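4.2 Beschaffungsplanung und Simulationsvorlauf

Die Investitionsentscheidung für die Versuchsküche Gokdale wurde in zwei Stufen getroffen. Vor der Ausschreibung der Arme waren 847 simulierte Greifaufgaben auszuwerten, verteilt auf neun Küchengrundrisse. Maßgeblich für die Bedarfsermittlung war die Reichweite über der Kücheninsel - sie bestimmt Armlänge, Sockelhöhe und damit den größten Posten des Gerätebudgets. Abbildung 5 zeigt eine Konfiguration mit Teller, Becher und Flasche auf der Arbeitsfläche. Für Ersatzgreifer wurde ein gesonderter Titel mit einer Laufzeit von zwei Jahren angesetzt.

Abbildung 5: Simulierter Arm an der Kücheninsel, Greifer über dem Teller.
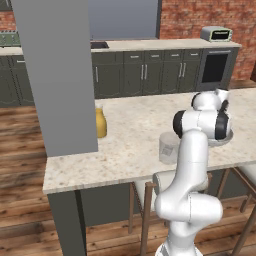 Marlies Oberholzer wendet hierzu ein, der Simulationsvorlauf erfasse die Wartungskosten nicht, und empfiehlt, diese bereits im ersten Haushaltsjahr getrennt auszuweisen.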